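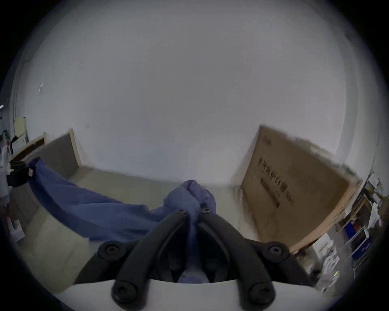

Work on the Otmont linen room continued through September. The Plerkano grant of $3000 has paid for shelving and the first round of sorting, with $55 left over for labels. Loose items are being picked up off the floor one at a time, like the creased blue cloth, and checked for stains and tears before folding. Two rooms are still to be cleared. Nogueira has agreed to take anything too worn to keep. We expect to start on the Flukport storeroom next month and will send receipts with that report.

Sanne Van Beek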